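Brument Two-Arm Teaching Station
By Skendia

Overview
The Brument is a teaching station for two robot arms. An operator holds a pair of lightweight leader handles and moves them the way the job should be done. The arms follow, and the station records joint positions, gripper opening and the view from each wrist camera. The recordings can be played back as they are or exported for training.

It is sold to labs and integrators that need many recordings of ordinary household and shop work: opening doors, loading machines, folding, sorting, putting things on shelves.

What you get
Two leader handles with trigger grips
One desk controller with emergency stop
Two wrist camera mounts, left and right
Foot pedal for start, stop and discard
Stindmont recording software, one seat
Cable set, 4 m

Arms and grippers are ordered separately. See Compatibility.

Two ways to teach
Remote control. The operator stands or sits at the handles and drives both arms at once. Squeezing a trigger closes the gripper on that side. Motion scaling can be set from the desk controller, so a large hand movement becomes a small one at the tool. Use this mode for anything that needs both arms near the same object.

Hand guiding. Press the pedal twice and the selected arm goes slack enough to be pushed by hand. Move it to a position, tap once to store it, and go on to the next. This mode is slower but good for fixed approach points, such as the place in front of a door where every attempt should begin.

The two can be mixed in one session. Most of our customers store the starting pose by hand and record everything after it by remote control.

Working on appliances
Front-loading washing machines are a common first job for new operators. The door is round and bulges outward, the glass is dark and full of reflections from the ceiling lights, and both arms have to share the space in front of it. From a wrist camera, the gripper fills much of the lower view and the second arm comes in from the right, its slender black tool pointing toward the lower rim of the door.

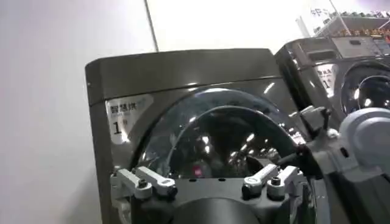

Tips for recording at a door
1. Set the starting pose by hand guiding, with the gripper facing the door.
2. Lock the exposure in Stindmont before the first take. Automatic exposure will shift as the glass comes closer.
3. Where machines stand side by side, enter the machine number in the task name.
4. Set scaling to half for the last part of the approach.
5. Discard a bad take with the pedal right away. Sorting them out later takes longer.

Specifications
Arms controlled: 2
Leader handle weight: 300 g each
Handle cable length: 4 m
Controller weight: 2000 g
Storage: 800 GB internal, removable
Export: joint data as CSV, video as MP4
Modes: remote control, hand guiding, playback

Compatibility
The Brument works with the Sinaga arm series and with other six- and seven-joint arms that accept position commands over Ethernet. Hand guiding requires joint torque sensing. Send us the model number and firmware version before ordering and we will confirm which modes are supported.

Training and support
One day of operator training is included with each station. Despina Tsolakis runs the sessions and will set up the first task with your team. Technical questions about arms and firmware go to Grigore Bucur.

Page updated June 9, 2021. Stations ordered before March ship with the older single-tap pedal; a replacement is available on request.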